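Trumura (bin-picking method)

Trumura is a training method for robot arms that reach into deep containers. It was developed at Vodix and is practised almost entirely in simulation, where a bruised gripper costs nothing.

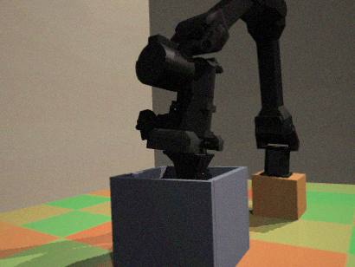 Fatos Tomić objected early on that a bin is the easiest object in the world to draw and the hardest to put a hand into, and that any method tested only on drawn ones should be called a hobby. The remark is still quoted in most accounts of the work, usually by its supporters.

Background

Earlier controllers treated the walls of a container as obstacles to be avoided. As the goods were generally inside the walls, this led to a good deal of hovering. The Georgiou planner, the usual point of comparison, would stop above the rim and recompute its path until the time limit ran out. Its authors described this behaviour as conservative.

Method

Training takes place in the Jultum simulator. Floor colours, wall colours and the position of the bin are changed between runs, so that the controller cannot learn the room by heart. Grain is added to the rendered pictures for the same reason. The colour schemes are drawn at random and have been criticised on grounds of taste.

Each attempt is split into 3 stages: approach, entry and withdrawal. Entry is scored separately, with a penalty for touching the rim that grows with the speed of contact. Milovan Spahić, who wrote the scoring rule, later removed a bonus for finishing quickly after the controller found that it could collect it by leaving early and empty-handed.

Results

In the first published test, a set of 100 simulated attempts, the Georgiou planner completed 18 and Trumura 20. The paper called the improvement encouraging. A later version dropped the fixed camera position and did better, though its authors changed the bin at the same time, and the two sets of results cannot be compared.

Limitations

The method assumes an open top and rigid walls. Sacks, nets and cardboard boxes with flaps are outside its scope. Withdrawal remains the weakest stage, particularly with long objects, which the controller tends to lift at an angle and wedge across the opening.

See also: Bin picking; Domain randomisation; Grasp planning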